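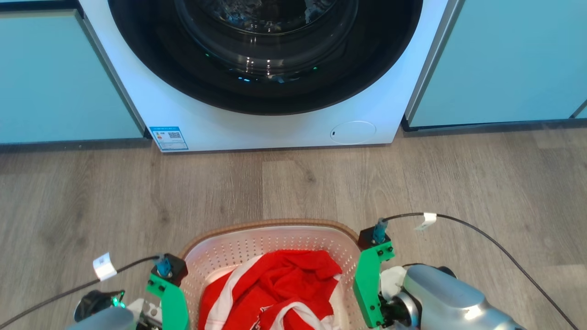
Call for operators and rule testers, Dradum home robot practice code

Posted August 8, 2024. Open until filled, but we read applications as they come in, so sooner is better.

Dollier is looking for people to work with two-armed robots on household jobs and to help us finish the written rules for doing it properly. Paid, in person, at our Rundside site. Two kinds of places:

Operators -- four places
Rule testers -- five places

You can put yourself down for both. You'll only be given one.

What Dradum is

Dradum is our working code for robots in kitchens, laundry rooms and hallways. How you set up, who is allowed near, when you stop, what you write down. It started as a page taped to a door and is now far too long. Nearly 100 separate rules at last count, several of which say the same thing in different words, and a couple that flat out disagree. Draft 2 is what you'd be working with. We want the next one shorter and tested by people who have had to follow it with a full laundry basket in front of them.

To be clear on status: it is an in-house code. It does not replace the law, the machine maker's safety manual, or any published safety standard. Where one of those is stricter, the stricter one wins. Draft 2 says this on the first page and it stays there.

The work, operators

Laundry tasks first. Basket up to the washer, clothes in, clothes out, basket away. Then kitchen cabinets, then floor pickup. Same task many times over with small changes: where the basket starts, what's in it, how it's folded or not folded. Some people find this restful. Some quit by lunch.

A normal shift:

Read the log from the last shift. All of it, not just the bottom line.
Walk the floor and clear anything that isn't on the task sheet.
Test the stop button. Both of them, the fixed one and the one you carry.
Check the grippers. Screws tight, fingers not cracked, connectors pushed home.
Check the cables. Tagged, tag readable, enough slack for full reach, no loop where a wheel or a foot goes.
Run the task.
Log every run, including the bad ones. Especially the bad ones.
Park the arms, power down, sign off.

You'll be seated or standing at the station for most of it, with breaks written into the schedule. Breaks are a rule, not a favor. A tired operator is listed in Draft 2 as a reason to stop, same as a frayed cable.

The work, rule testers

You don't drive. You stand behind the line with the code in your hand and check whether what it says can be done, by a normal person, in the time there is. You mark rules as clear, unclear, or not followed. Then you ask the operator why. Often the rule is the problem.

You'll also rewrite. Short sentences, everyday words. If a rule needs a diagram to make sense we'd like to know that too. Your rewrites go on the shared sheet the same day and get tried on the floor the next shift.

Rule testers get stop authority from day one. If you say stop, the run stops, and the talking comes after.

Rules we want tested first

Copied from Draft 2 so you know what you're getting into. Wording is not final.

Reach. Mark the full reach of both arms on the floor plan before power on. People stay outside it while the arms are live. Picking up a dropped sock counts as going in.

Stop before touch. Nobody touches the basket, the clothes, the appliance or the robot until the arms are stopped and the operator has said "stopped" out loud. A raised thumb does not count.

Appliance doors. A washer door has to be fully open or fully closed before the robot base moves. No driving with the door part way. Current text doesn't say who checks. It should.

Glass. Grippers do not push on door glass. Handle or rim only, and only at the force on the task sheet.

Running machines. No robot tasks on an appliance that is in the middle of a cycle. Draft 2 allows an exception "where neccessary" and doesn't explain when that would be. We think it goes.

Soft goods. Check the drum and the basket for coins, pins, keys and so on before the first run. Drawstrings get tied or taken out. Long straps don't go in at all.

Floors. Dry before the robot moves. If there's a drip from a drain filter or a door seal, stop, wipe, log it.

Cables and tags. Every removable cable has a tag at both ends. If the tag falls off, that cable is out of use until it has a new one. Operators hate this rule. We'd like to find out whether it's worth the bother.

Printed parts. Printed gripper fingers get looked at before each shift and swapped at the first crack. No glue repairs. Old fingers go in the scrap bin with the date on them.

Two people. Never run alone. The second person has to be able to see the arms and reach a stop button without crossing the reach line.

Cameras. Nothing personal in view. No mail, medicine labels, family photos, name badges. If something turns up in a recording, flag it before the recording is shared with anyone, inside or outside Dollier.

Logs. Write what happened, then what you think caused it, on separate lines. People mix these up constantly and it makes the logs useless later.

What we're looking for, both roles

18 or older.
Able to read and write plain English well enough to argue about a sentence.
Comfortable repeating a task.
Willing to stop a run in front of people who want it to keep going.
On time. The two person rule means if you're late, somebody else can't work either.

Operators also need steady hands, decent depth judgement, and patience with slow machines. Driving experience with any remote equipment helps -- cranes, drones, camera heads, whatever. Not required. We train.

Rule testers also need some background where written procedure mattered. Nursing, kitchens, warehouse, aviation, lab work, machine shop, inspection, home care. A degree is fine but it won't get you in by itself. People who do a lot of laundry for other people for a living: please apply, we don't have anyone like that and it shows in the draft.

If you use a wheelchair or need the station at a different height, say so in your application so we can have it ready. Station and floor area are step free. Rule on standing distance was written with standing people in mind and we'd welcome somebody who can take it apart.

What not to expect

Not a coding job. You won't be writing software and you won't be asked to.
Not remote. The robot's in Rundside, so are you.
Not a route to certification. We'll write you a letter saying what you did and for how long, that's all we can offer.

Pay and hours

Paid hourly, training included at the full rate. Both roles are paid the same. The rate is in the info sheet we send back when you write to us -- please read it before you come in.

Weekday shifts, mornings or afternoons, no nights. Tell us which you'd prefer and which you can't do at all. Both roles run through January. Might be extended, don't plan on it.

Travel within Rundside isn't covered. Locker, gloves and closed shoes if you don't own any: covered.

Training

Everyone does the same training first, operators and testers together, in the Bhuiyan building. First part is the code, start to finish, out loud, with questions. Second part is on the floor with the arms powered down. You'll find every stop button with your eyes closed. Third part is live, slow speed, with a trainer beside you.

Short practical check at the end. It covers stopping, clearing the area, and writing up a run that went wrong. You may retake it. If you don't pass the retake you're still paid for the training time.

Recording and your data

Operator shifts are recorded: the robot's cameras, arm positions, gripper commands, and your button presses. Sound is not recorded. Rule testers aren't recorded on purpose but you may be picked up if you step into view, and you can ask for that part to be cut.

You'll get a consent form before training and time to read it at home. Don't sign it on the spot. You can withdraw later and we'll remove anything that shows you. We can't pull back recordings already passed on with your consent, and the form says who those could go to.

Incident reports are kept separate from performance notes. Reporting a near miss will not cost you shifts. If you think it has, there's a contact outside the floor team on the info sheet.

How to apply

Use the form on the Dollier jobs page and pick "Dradum, Rundside" from the list. Attach:

A page or less about work you've done. A regular resume is fine.
Which role, or both.
Hours you can and can't do.
One rule from the list above, rewritten. Any one. Keep it short. Tell us what you changed and what you left out.

That last item is the part we read first. Applications without it get sent back once with a reminder, then dropped.

No cover letter please. No videos.

After that: we reply either way. If it looks good you come in for a floor visit, watch a couple of runs from behind the line, ask whatever you want. We'll ask you to spot a rule being broken. Then a short sit-down and a yes or no within the week.

Questions go through the same form, choose "question only." We don't have a phone line for this. If you've worked with us before on an ealier draft you can apply again, but mention it, and tell us which of your changes you'd now take back.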